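Plimell Summer School - Earth Science, Unit 2
How mountains fold

Rock looks like the stiffest stuff there is, and yet whole ranges have been bent like pastry! Give limestone enough heat, pressure and time and it will flow into curves without snapping. An upward arch is an anticline, a downward trough is a syncline, and the line running along the bend is the hinge.
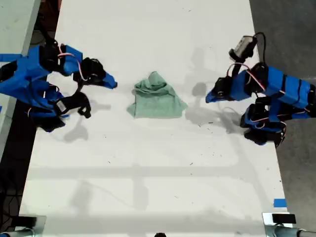 The Bangera Range began as flat mud on a sea floor. Layer settled on layer, then the crust was squeezed from two sides and the whole pile had to go somewhere, so it went up. A heap of green cloth on a white table has the same habit: a raised, crumpled peak, lots of small folds, and darker creases where the light doesn't reach. Those creases are your valleys - rivers love them.

Look for small folds riding on the big ones. At the Clavport road cutting you can find both within 30 metres, and the grey beds near the top dip at 40 degrees.

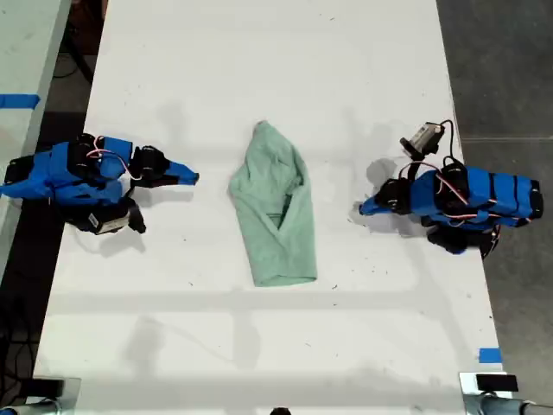
Dip is measured from horizontal, straight down the steepest slope of the bed. Strike runs at right angles to it. Practise with a clipboard and a clinometer before the field day, and bring a hard hat for the cutting.

Reading: Cesport field guide, page 25.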